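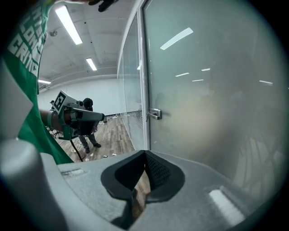

Osotus grip-sync

Time alignment and pose tooling for hand-held gripper recordings. Takes raw wrist video, IMU logs and marker detections, and writes one episode file per take.

Status

Used daily on the Hastodlow recordings. The episode format changed in January; files written before that need the convert step first.

What is in the release

3,473 episodes, split by site (Grandow, Vaněk). Each episode holds:

video – fisheye, undistortion not applied
pose – 6-DoF gripper pose, camera frame at the first sample as origin
width – jaw opening in millimeters
tags – square fiducial detections, including tags on other grippers in view

Install

Python 3.10 or later. Clone the repository, then:

pip install -e .
gripsync check

The check command reads a bundled clip and prints the offset between video and IMU. Anything over 14 ms means the clock settings are wrong.

Usage

gripsync align takes/ --out episodes/
gripsync convert old_episodes/ --to 2

Two grippers in one room

Each gripper keeps its own clock and its own map. If one camera sees the tag on the other, align --pair solves for the transform between the two maps. It wants at least 7 frames with the tag in view, spread over the take. With fewer, both episodes are written unpaired and marked pair=false.

Known issues

Glass doors and partitions give mirrored features. Tracking can jump by several centimeters when a reflection fills much of the view. Use --mask-static for these takes.

Plain white walls starve the tracker – start the take facing something with texture.

Tag size is read from the config, never estimated. A wrong value scales the pair transform without any warning.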